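Prelley Lane Shared Kitchen – Frequently Asked Questions
Last updated 24 Jun 2024

Who can book the kitchen?
Anyone who lives or works in Pretulcombe. Groups from outside the town can book too, but only two weeks ahead.

How much does it cost?
$11 an hour, with a minimum of 2 hours. Setup and cleanup count as part of your booking.

Is there a deposit?
Yes, $53. Jin-sol Han returns it by check once the kitchen has been looked over.

How do I get in?
You will get a door code by email the day before. If it doesn't work, call the office and ask for Eckhard Schmieder.

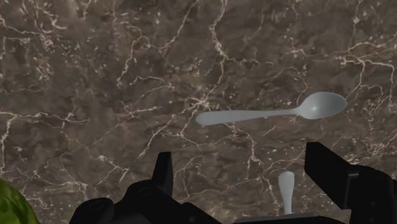 Can I leave food in the fridge overnight?
Only if you have the kitchen booked the next morning. Put your name on it. Anything without a name is thrown out.

Do I need a food permit?
Not for family meals or classes. If you plan to sell what you make, you need your own permit, and we ask for a copy before the first booking.

Are knives and pans provided?
Pans, yes. Bring your own knives – the old set was removed and has not been replaced.

Will you be open all summer?
The kitchen closes for the first week of July for work on the drains. Bookings already made for that week have been moved.

Who do I ask about regular bookings?
Bláthnaid Ó Briain, extension 2074.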